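Give the Minor Villains Their Episodes Back

The best thing in the first season of Pumora is an episode most people skip. It is the one with the clockmaker. He has no connection to the main plot, he never appears again, and the heroes beat him in 22 minutes. He also has a reason for what he does, a voice you remember, and a last shot that the rest of the season never matched.

I rewatched the whole series over the winter, both seasons, because my nephew had reached the age for it. I had remembered it as the story of Skuva, the masked governor who wants the harbor. What I found was that Skuva is the weakest part of his own show. He stands on balconies. He says the plan is moving forward. When he finally fights someone, we have been told so often how strong he is that the fight has nothing left to tell us.

The clockmaker gets none of that build-up. In the opening scene he is repairing a watch for a customer who is rude to him. We see him take the insult, finish the repair and give the right change. By the first break he has stopped every clock in the city, and we know why without a speech. That is good writing on a small budget of time.

Animated shows used to do this every week. A season had room for a bad landlord, a jealous stage magician, a chemist who had been fired. Some of those episodes were poor. The writers had to come up with a new person each time, and it kept them working. A viewer who missed one could still follow the next.

The current habit is the single villain spread over a whole season. Pramley is the clearest case. It has one antagonist, Doctor Polat, and a mystery about who built her machines. I watched all of it. By the middle I could have told you everything about the machines and very little about her. She is angry at the academy. We learn this in the first episode and we learn it again in most of the others.

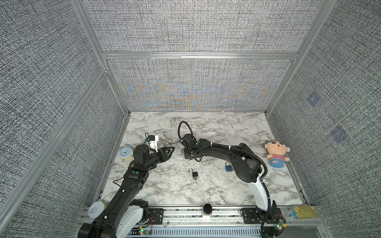
Robot arms mounted at the edge of a marble-patterned tabletop.

People who defend the long arc say it gives a villain depth. It can. The trouble is that depth takes scenes, and the scenes in these shows go to clues. A character who holds back her motive until the finale has to spend the rest of the season being vague. Viewers fill in the gaps for a while and call it complexity. Then the motive comes out, it is a dead parent or a stolen invention, and it could have been stated at the start with no harm done.

Hina Dogar, who runs the fan wiki I write for, disagrees with me on this. Her view is that the short-form villain only looks good because we remember the good ones. She pointed out that our wiki has 182 villain pages and that 30 of them are stubs with a name, a color scheme and the line "wants revenge." Fair enough. I wrote several of those stubs and I could not think of a third sentence either.

But a failed one-off costs the viewer a single episode. A failed arc costs a season, and sometimes the show. Pramley was not renewed.

There is also the matter of losing. The one-episode villain has to be beaten by the end, and how a character loses tells you a lot. The clockmaker sits down on the floor of the tower and asks what time it is. Tolera Negussie, another of our editors, put that line at the top of the character's page and has had to restore it twice after people moved it to Trivia. He is right to keep it where it is.

I am not asking for every show to go back to the format of 2000. Keep the arc if there is a story that needs one. Give it the opening, the middle and the last few episodes. Leave the others free for a thief or a crooked mayor who shows up once, wants something we can understand, and goes to jail. If Pumora gets the third season its makers keep hinting at, I would trade all of Skuva's balconies for one more episode like that.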